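Are wooden letter tile sets worth it for learning to spell?
Asked in Early Reading, May. Viewed 1329 times. 4 answers, 3 shown

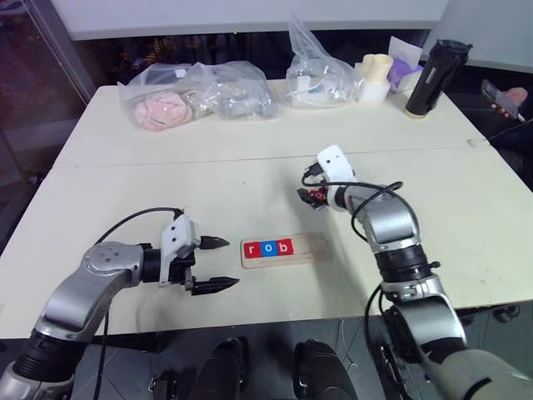 Question

My son is nearly five and his nursery swears by letter tiles in a tray. You put down r, o, b and the child is meant to sound it out and then "own" the word. We were lent a set and I remain unconvinced. He can say the three sounds. Then he says "rob" because I have just said it.

The full Skorkari set is not cheap and the leaflet promises "confident spelling", whatever that means. Can anyone tell me what tiles do that a pencil and the back of an envelope don't? Also, does it matter that the consonants are red and the vowel is blue? I worry he's learning colours.

Answers

Gunport (556 points)
They don't do anything a pencil doesn't, except that a child who can't form letters yet can still build a word. If yours writes happily, save your money. If he gets cross holding a pencil, borrow the tiles for longer.
To find out if he's reading or parroting, stop saying the word. Put down r, o, b and keep quiet. Then swap the r for an m or a j. If he gets "mob" he's blending. If he says "rob" again, he's remembering. Leave the tray empty to the right of the word too, so he can add to it later. Ours went from rob to robin and was very pleased with himself.
On colour, I'd be wary. Some sets have red consonants and blue vowels, some do it the other way round, some seem to have no plan at all. Check the whole box before you teach him any rule from it.

Harb
we had these and they all ended up under the sofa. get magnetic ones

Sorside (3872 points)
I'd disagree a bit with the first answer. Lowercase tiles are useful for b and d, as he can turn one over in his hand and see that it faces a certain way. Whether that carries over to paper is another matter, and I've not seen much sign of it with my two. Five minutes after tea, then put it away. I wouldn't pay full price for any of them.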